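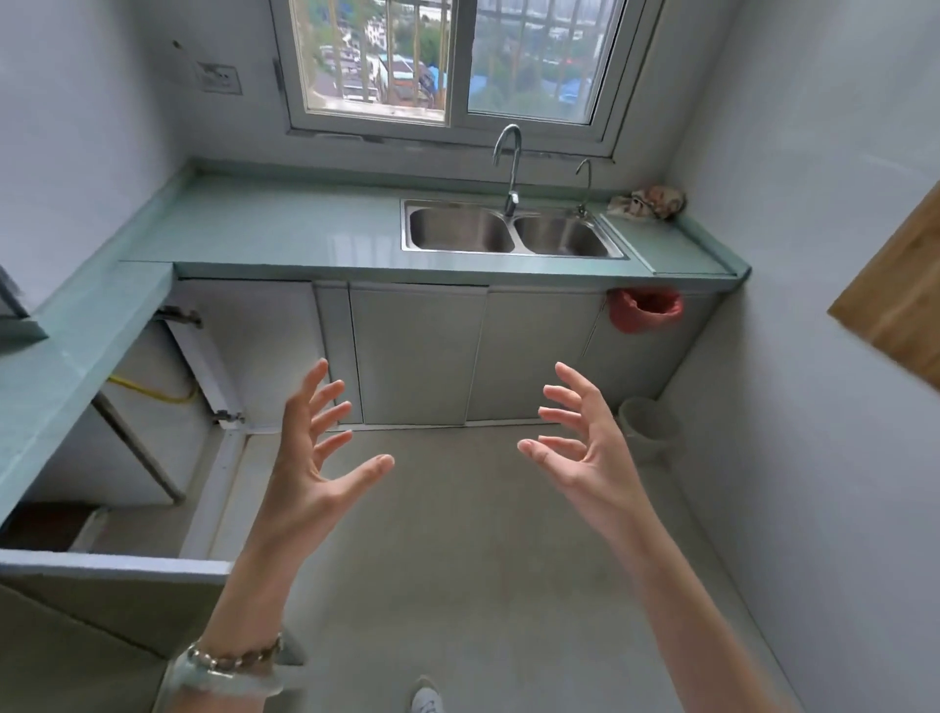
Ritchie 레지던스 주방 싱크대·수전·상판 자주 묻는 질문

10월 | 작성: Skamo 시설관리팀
최종 수정: 10월

적용 범위는 Ritchie 레지던스 고층 세대 중 일자형 협소 주방이다. 2구 싱크볼, 구즈넥 주방 수전, 정수 전용 수전, Brarkis 상판이 설치된 세대를 기준으로 작성하였다. ㄱ자형 주방 세대는 별도 안내를 참조한다.

싱크볼과 배수

좌우 싱크볼의 용도가 정해져 있습니까?
정해져 있지 않다. 두 볼은 하부에서 하나의 배수관으로 합류하며 배수 성능의 차이는 없다. 다만 정수 수전이 오른쪽 뒤편에 있는 세대에서는 오른쪽 볼을 헹굼과 식재료 세척에, 왼쪽 볼을 설거지에 배정하는 편이 동선이 짧다. 왼손잡이 사용자는 반대로 써도 된다.

한쪽 볼에서 물을 내리면 다른 쪽 배수구에서 물이 올라옵니다.
합류부 이후 구간이 막힌 상태이다. 양쪽 거름망을 분리해 찌꺼기를 제거한 다음, 한쪽 배수구를 젖은 행주로 밀폐하고 반대쪽에서 압축기를 사용한다. 양쪽을 모두 열어 둔 채로 압축하면 압력이 반대편으로 빠진다. 증상이 그대로이면 하부장 안쪽의 트랩을 분리해야 하므로 관리실에 접수한다. 약품형 배수관 세정제를 이미 부었다면 접수할 때 제품명을 알려야 한다. 작업자가 보호구를 준비하는 데 필요한 정보이다.

배수구에서 냄새가 납니다.
확인 순서는 다음과 같다.
거름망과 배수구 덮개의 오염 여부를 본다. 대부분은 이 단계에서 해결된다.
장기간 비운 세대는 트랩의 봉수가 증발했을 수 있다. 양쪽 볼에 물을 충분히 흘려 봉수를 채운다.
하부장 문을 열고 배수 호스와 바닥 배관이 만나는 부분의 고무 패킹을 본다. 패킹이 들려 있으면 눌러서 다시 끼운다.
욕실에서도 같은 냄새가 나면 싱크대 문제가 아닐 가능성이 높다. 공용 배관 점검을 신청한다.

끓는 물을 바로 부어도 됩니까?
권장하지 않는다. 배수 호스는 수지 재질이며 반복해서 고온에 노출되면 변형된다. 면이나 채소를 데친 물은 수돗물을 함께 틀어 온도를 낮추면서 버린다. 배수구 살균 목적으로 끓는 물을 붓는 방법도 동일한 이유로 피한다.

스테인리스 볼 바닥에 갈색 점이 생겼습니다. 녹입니까?
볼 자체의 부식보다는 외부에서 옮은 녹인 경우가 많다. 철수세미 조각, 캔 바닥, 무쇠 팬을 젖은 상태로 올려 두면 생긴다. 중성세제로 닦은 뒤 남는 점은 스테인리스용 연마 세정제를 부드러운 스펀지에 묻혀 결 방향으로 문지른다. 염소계 표백제를 볼에 담아 둔 채 방치하지 않는다. 행주를 표백할 때에는 별도 용기를 사용하고, 튄 액은 바로 헹군다.

볼 표면에 하얀 얼룩이 남습니다.
물이 마르면서 남은 무기질이다. 구연산 수용액을 적신 키친타월을 잠시 덮어 두었다가 닦고 물로 헹군다. 구연산과 염소계 표백제는 절대로 함께 사용하지 않는다. 유해 가스가 발생한다.

수전

구즈넥 수전의 물줄기가 약해졌습니다.
토출구 끝의 에어레이터를 먼저 분리한다. 손으로 돌아가지 않으면 고무장갑을 끼고 돌리거나, 천을 감은 뒤 공구를 사용한다. 망에 낀 이물질을 제거하고 다시 조립한다. 냉수와 온수 중 한쪽만 약하면 에어레이터가 아니라 하부장 안의 해당 앵글밸브를 확인해야 한다. 밸브가 덜 열려 있는 사례가 자주 접수된다.

레버를 닫아도 물이 한두 방울 떨어집니다.
목이 높은 수전은 잠근 직후 관 내부에 남은 물이 떨어질 수 있다. 잠시 후 멈추면 정상이다. 계속 떨어지면 카트리지 마모이다. Prukevis 수전의 카트리지는 관리실에서 재고를 보유하며, 접수 후 24시간 이내에 교체 일정을 안내한다. 다른 제조사 제품으로 임의 교체한 세대는 부품을 직접 구해야 한다.

목을 돌리면 밑동에서 물이 샙니다.
회전부 패킹의 문제이다. 앵글밸브를 잠근 뒤 접수한다. 테이프나 실리콘으로 외부를 감싸는 조치는 누수 위치를 상판 아래로 옮길 뿐이며, 하부장 바닥판이 부풀어 오르는 원인이 된다.

옆의 가는 수전은 일반 수돗물로 써도 됩니까?
Ritchie 레지던스의 가는 보조 수전은 정수 필터에 연결되어 있다. 음용수와 조리수 용도로만 사용한다. 설거지에 쓰면 필터 수명이 줄고, 유량이 적어 헹굼 효율도 낮다. 온수는 공급되지 않는다.

정수 필터는 언제 교체합니까?
누적 통수량 2000리터가 교체 기준이다. 유량이 눈에 띄게 줄거나 물맛이 달라지면 기준에 도달하지 않았더라도 교체한다. 교체 직후 나오는 물은 마시지 않고 버린다. 흐린 기포는 필터 안의 공기가 빠지는 현상으로, 컵에 받아 두면 아래쪽부터 맑아진다.

집을 오래 비웠다가 돌아왔습니다. 정수를 바로 마셔도 됩니까?
7일 이상 사용하지 않았다면 필터 교체 직후와 동일하게 물을 흘려 버린 다음 사용한다. 비우기 전에 정수용 밸브를 잠가 두면 누수 위험이 줄어든다. 복귀 후 밸브를 여는 것을 잊고 고장으로 접수하는 경우가 있으니 먼저 확인하기 바란다.

상판과 벽면

유광 상판에 뜨거운 냄비를 놓아도 됩니까?
안 된다. Brarkis 상판은 수지 성분을 포함하며, 열로 생긴 변색과 균열은 보수 대상에서 제외된다. 받침을 사용한다. 전기주전자와 전기밥솥은 자체 받침이 있으므로 그대로 놓아도 되지만, 증기 배출구가 벽이나 창틀을 향하지 않게 한다.

밝은색 상판에 김칫국물이 배었습니다.
중성세제와 물로 먼저 닦는다. 색이 남으면 베이킹소다를 물에 개어 얹었다가 스펀지로 가볍게 문지른다. 연마재가 든 분말 세제는 광택을 없앤다. 유광 면은 한 부분만 문지르면 그 자리가 무광으로 남으며, 복원하려면 전체 면을 다시 연마해야 한다.

상판과 벽이 만나는 실리콘이 검게 변했습니다.
표면 곰팡이는 욕실용 곰팡이 제거제를 휴지에 적셔 붙여 두었다가 닦는다. 창문을 열고 작업하며, 스테인리스 면에 흐른 약품은 즉시 헹군다. 내부까지 검게 변한 실리콘은 세정으로 돌아오지 않는다. 제거 후 재시공하며, 재시공한 부위는 24시간 동안 물이 닿지 않게 한다.

싱크대 옆 벽 콘센트에 여러 기기를 꽂아도 됩니까?
주전자, 전자레인지, 에어프라이어와 같은 발열 기기는 한 번에 하나만 사용한다. 멀티탭을 상판 위에 두지 않는다. 콘센트 내부에 물이 튀었다고 판단되면 젖은 손으로 플러그를 만지지 말고 분전반에서 주방 회로를 먼저 차단한 뒤 접수한다.

벽에 선반이나 걸이를 달려고 합니다.
타공은 사전 승인 대상이다. 싱크대 뒤쪽 벽에는 급수 배관이 지나는 구간이 있어 승인 시 도면을 함께 제공한다. 기존에 뚫려 있는 구멍은 깊이를 확인하지 않고 더 깊게 파지 않는다. 흡착식이나 접착식 걸이는 승인 없이 쓸 수 있다. 퇴거 시 접착제 자국은 제거해야 한다.

창문과 환기

조리할 때 창문을 열면 후드가 필요 없습니까?
둘 다 사용한다. 고층 세대는 바람이 안으로 들이치는 시간이 길어 창만 열면 연기가 거실로 밀려간다. 후드를 먼저 켜고, 창은 조금만 연다. 바람이 강한 날에는 주방 창을 닫고 반대편 방의 창을 여는 편이 배기에 유리하다.

방범창 안쪽에 물건을 얹어 두어도 됩니까?
금지한다. 화분, 수세미 받침, 병류를 포함한다. 가벼운 물건도 고층에서 떨어지면 중대한 사고가 된다. 방범창 외측에 행주를 거는 행위도 같은 항목에 해당한다.

미닫이창이 뻑뻑합니다.
하부 레일의 기름때와 먼지가 주된 원인이다. 마른 솔로 먼지를 긁어 내고 진공청소기로 흡입한 다음 중성세제를 적신 천으로 닦는다. 물부터 부으면 먼지가 뭉쳐 배수 구멍을 막는다. 레일에 식용유를 바르지 않는다.

하부장과 쓰레기 처리

하부장 문에 비닐봉지를 걸어 쓰레기통으로 써도 됩니까?
사용 자체는 제한하지 않는다. 통로가 좁은 주방에서는 바닥에 놓는 통보다 발에 덜 걸린다. 봉지는 마른 쓰레기용으로 작게 쓰고, 물기가 있는 음식물은 거름망에서 물을 뺀 뒤 전용 용기로 옮긴다. 무거운 봉지를 걸어 두면 경첩이 처진다. 봉지 손잡이가 문틈에 끼어 문이 덜 닫히는 상태도 같은 결과를 낳는다.

문짝 사이 간격이 맞지 않습니다.
경첩의 조절 나사로 좌우와 전후를 맞출 수 있다. 나사를 조금씩 돌리고 매번 문을 닫아 간격을 본다. 처진 문은 아래쪽보다 위쪽 경첩부터 조정한다. 나사가 헛돌면 판재 쪽 구멍이 손상된 것이므로 더 조이지 않고 접수한다.

하부장 안에 무엇을 보관하면 안 됩니까?
싱크볼 바로 아래 칸에는 쌀, 밀가루, 건어물, 종이 포장 식품을 두지 않는다. 앵글밸브 앞은 손이 들어갈 공간을 비워 둔다. 산성 세정제와 염소계 표백제는 서로 다른 칸에 보관한다.

접수와 비용

수리비는 누가 부담합니까?
배관, 트랩, 매립부의 고장은 관리 주체가 부담한다. 에어레이터, 거름망, 정수 필터는 소모품이며 입주자가 부담한다. 상판의 열 손상과 긁힘, 임의 교체 수전에서 발생한 누수도 입주자 부담이다.

야간에 누수가 발생하면 어떻게 합니까?
하부장 안의 앵글밸브를 잠근다. 물이 멈추지 않으면 현관 옆 계량기함의 세대 밸브를 잠그고 당직실로 연락한다. 당직실은 24시간 운영한다. 사진을 찍어 두면 부품 준비가 빨라진다.

관련 항목
Prukevis 수전 에어레이터 분리 및 세척 방법
Brarkis 상판 광택 복원 신청 기준
ㄱ자형 주방 세대 배수 안내
정수 필터 규격표 및 구매처
퇴거 시 주방 점검 항목
동절기 주방 창 결로 관리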